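Wusdale Still Life and Drawing List
Thread: Lighting small setups on a white table
15 Mar 2019, posted by Delia Ardeleanu
Last updated: 2 days ago
3 comments | 17 shares

Hi all,

Replying to Prasert's message from last month, which I've left in underneath each part I'm answering. Sorry it took a while. I wanted to try a few things at the table before I wrote back, and the Dumard room was booked up for most of February.

> On the list, Prasert Limsakul wrote:
>
> I have been doing the vegetable exercise from the Punden handout
> at home and I am stuck on the light. I have a white table and a
> clip lamp. Everything I put down has two or three shadows, and
> the table goes gray in my drawings when it should be the
> brightest thing on the page. Thoa told me to put a cloth down,
> but the handout says to use the bare table. Which is it?

Both are fine. The handout says bare table because the person who wrote it wanted people to look at reflected color. If you put a red pepper on a white surface you get some red in the shadow close to the pepper, and you don't get that on a brown cloth. If you're working in pencil only, the reflected color won't help you much and you may as well use the cloth. If you're in pastel or watercolor, stay with the bare table for at least one session before you give up on it.

Two or three shadows means you have two or three lights. Count the ceiling fixture, the window, and the lamp. In the Dumard room the ceiling lights are on two switches, and I turn off the set nearest the wall and leave the other on so people can see their paper. That leaves a weak shadow from the ceiling and a stronger one from the lamp, and most people can tell them apart after a few minutes. At home, try turning off everything except the lamp and putting a second small light behind you, pointed at your paper.

As for the table going gray: if it's the brightest thing you see, leave the paper alone there. A lot of us shade the table out of habit because it's a big area and it feels unfinished. Put in the cast shadows and the edge of the table, then stop and look at it from across the room.

> The second thing is the lamp itself. Mine clips to a shelf and I
> can't get it low enough. Is it worth buying one with a base? And
> how far away should it be? I have seen people put it right over
> the fruit and I have seen it off to one side by a yard.

I'd get one with a base and a bendable neck. You want to be able to change the height of the shade without moving the base, so your drawing doesn't go out of date every time you adjust something. It doesn't need to be expensive. Tirta Yeoh bought hers from Dhillon, the hardware store across from the bus stop, and she's had it four years. Check that the base is heavy enough before you pay for it. Bend the neck all the way forward in the store and see if the back of the base lifts.

For distance, start with the shade a little higher than the tallest object and off to one side by two hand widths. If the cast shadow is shorter than the object, the lamp is too high for this exercise. If it runs off the table, it's too low. Move it in small steps and mark where the base was with a bit of tape each time, so you can go back.

On the bulb, I've settled on a warm LED. I used to use the old 60-watt kind and the shade got too hot to touch, which is no good when you have to adjust it partway through. Stay away from anything sold as daylight if your room also has warm ceiling lights. You'll get one blue shadow and one orange one and spend the session on that.

> Third, what should I be putting on the table? The handout lists
> nine items and I don't have room for nine items. I also feel
> silly buying an eggplant I am not going to eat.

Don't buy the eggplant. Three items is enough, and four if you count the lamp. I do count it, and I've started asking people to draw it. It's sitting right there, it has a clear shape, and it gives you something hard and shiny to compare with the vegetables. Last month we had 26 people on the sign-up sheet across the sessions, and the drawings that came out best mostly had the lamp in them.

Pick things that differ in shape first and color second. One long thing, one round thing and one lumpy thing will keep you busy. Put them farther apart than seems natural. When beginners set up a still life they push everything together into the middle, and then they can't see where one shadow ends and another starts. Spread out, each object gets its own patch of table and you can draw it alone if you run out of time.

Overlap is a separate problem, and I'd only take on one overlap at a time. Put one object partly behind the lamp neck or partly behind another object, and leave the rest in the open.

The peppers give you a long shape and a lumpy one, the fruit gives you the round one, and the green pepper is the single overlap. 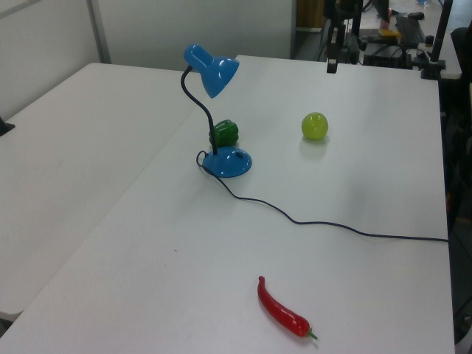

Delia Ardeleanu
List moderator and Thursday-group setup lead, Wusdale Still Life and Drawing List

Prasert, notice how much plain table there is between the red chili and the lamp. That space is doing work in a drawing. Measure it with your pencil before you draw either one. Most people make it too small, then have to squeeze the lamp cord into what's left.

Which brings me to the cord. Please draw it. People ask if they can leave it out, and of course they can, but a black cord on a white table is about the easiest way I know to show that the table is a flat surface going back from you. The curves get flatter as they go away and rounder as they come toward you. If you get that right, the table lies down, and if you get it wrong the table stands up like a wall. Draw it lightly as one line first, from the lamp base to where it leaves the table, then go back and check each bend against something next to it. I don't straighten ours out before we start.

The blue shade is good practice for highlights. Leave the paper bare for the brightest spots and put the darkest blue close beside them. With colored pencil, do the whole cone in a middle blue except for those spots, then darken in layers. Do the round base after the shade. You're looking at an ellipse with a dome on it, and it's easier once you've worked out the tilt of the cone.

For the green pepper, draw the lobes as separate rounded forms before you worry about the outline. The gooseneck goes in front of it, so put the neck in first and build the pepper on both sides of it. If the two halves don't line up, hold a ruler across the top of the pepper and you'll see which side wandered.

The small round fruit can be done last. Look underneath it for the shadow and the bit of reflection on the tabletop. They're both faint. Use a hard pencil, press less than you think you should, and keep your eraser off it.

If you use two tables pushed together, as we do, the seam makes a long diagonal and you can put it to use. Lay it in early. It tells you which way the table is facing and you can hang the other angles off it.

> Last question. Is it cheating to use plastic vegetables? Daranee
> says yes.

I don't think so, and I've told Daranee Jitpraphai that. Real ones are better for color, and you'll see small changes in the skin that are worth having. Plastic ones stay put from one week to the next. If you take 900 minutes over a drawing, as Thoa Tạ did with her squash, a real one will be soft before you finish. The shine is usually stronger and more even on a plastic one, so be a little careful not to learn that as the way a pepper looks. I'd switch between them.

A few other things while I'm writing.

The Punden handout is out of print. I have 17 copies left in the box by the sink and they're free to anyone on the list. I'd like to keep two for the room.

If you're coming to a session, bring your own board. We have tables but no easels, and the good boards were lent out before the holidays and haven't all come back. If you have one with a green label on the back, please return it, no questions asked.

Somebody left a gray kneaded eraser and a sharpener in a mint tin. I have them at home. Write to me off list and tell me what kind of sharpener it is.

Tirta will set up next time and wants to try white things on the white table: eggs, a cup, garlic. She asks that you bring at least one soft pencil, 4B or softer.

Prasert, send a scan of whatever you get out of this, even if it's only the lamp. Keep the file small or the list will bounce it.

Delia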